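4.2 Objects as carriers of plot in the short films

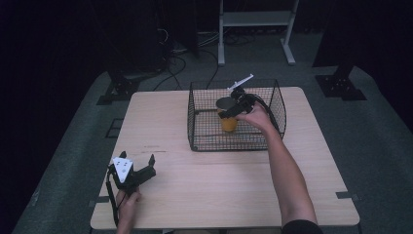
Figure 3. An orange cup in a black wire mesh basket, with a hand-held gripper over it.

4.3 From the page to the short film

The second group of films in our corpus are adaptations of short stories. We take as the main case Zaltora, a short film written and directed by Somtochukwu Edet, which follows a printed story of nearly 2,000 words. The story has one narrator, an old ferryman, and he speaks from the first line to the last. In the film he has no voice-over at all. What he tells the reader about his brother is given to the brother's wife, who is only mentioned twice in the story, and it is placed in a long dinner conversation.

Pellegrini calls this kind of change "moving the mouth". In her reading the knowledge of the narrator must go to some other person, or it is lost. We agree with her in general, but for Zaltora we find that a part of the knowledge is left out on purpose. The viewer does not learn why the ferry was sold. In the interview Edet explained that he had filmed a scene with the buyer and removed it during the last week of editing, when he felt the film was "answering too early".

The second case, Plelero, is different in length and in tone. Its source is a comic story of 300 words, published in a neighbourhood magazine, and the film has to add a great deal to it. The director added a rival baker, a wedding and a song. The colour of the costumes is much brighter than in Zaltora, and the humour comes mostly from the actors and less from the lines. In the original the final surprise takes one sentence. In the film it is prepared from the second scene, so that many viewers will probably guess it.

4.4 Responses of the audience

Both films were shown in one evening programme at the Nasution cinema on Saturday, June 7, 2025. We received 333 completed forms. Most of the viewers had not read either story before the screening, and their favourite was Plelero. The viewers who knew the stories preferred Zaltora, and several of them wrote that they missed the voice of the ferryman.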